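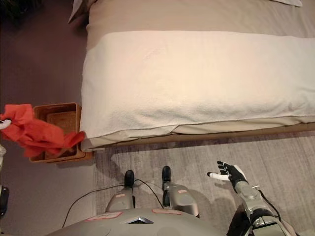
Notes on Letting a Guest Room for a Second Season

This blog has been concerned in the past with gardening and, for one long winter, with the repair of clocks. The present entry concerns the letting of the upstairs room at Stullgate, which is now entering its second season. Several readers have written to ask how the arrangement is managed, and a written statement seemed preferable to a number of separate replies.

The room is offered from March until the end of October. Bookings are accepted for a minimum of 3 nights. Single nights were permitted during the first season and the practice has been discontinued. The laundry alone took up most of the following morning, and the income did not justify it.

Payment and Cancellation

A deposit of $60 is requested at the time of booking. It is returned in full if notice is given 8 days before arrival. Shorter notice is considered case by case, and illness has always been treated generously. The balance is due on arrival, by check or by card. The card reader is supplied by Cevo and has performed adequately, apart from one evening in August when it declined every card in the house, including my own.

Arrival

Guests are received from four in the afternoon. Those traveling by rail should leave the train at Muvberg and take the local bus, which stops at the foot of the hill. The last bus departs at twenty past seven. Guests arriving later are advised to arrange a taxi in advance, as there is no stand at the station. Drivers should disregard any navigation device that directs them along the quarry road. It ends at a locked gate, and turning a car there is unpleasant in the dark.

Breakfast

Breakfast is served between seven and nine. It consists of eggs, toast, fruit and coffee. Oatmeal may be had on request, provided the request is made the night before. The bread comes from Sarantis, the bakery on the lower street, whose rye loaf remains the most frequently praised item in the guest book. I have made my peace with this, although the marmalade is mine.

Results of the First Season

The room was occupied for 126 nights. After linens, heating, insurance and the replacement of one kettle, a modest surplus remained, and it has been applied to the gutters on the north side.

Two changes are under consideration for the coming year. The first is a later breakfast hour in autumn. The second is the admission of small dogs, on which opinion in this household is divided. Readers with experience of the matter are invited to leave a comment, particularly with regard to stair carpet.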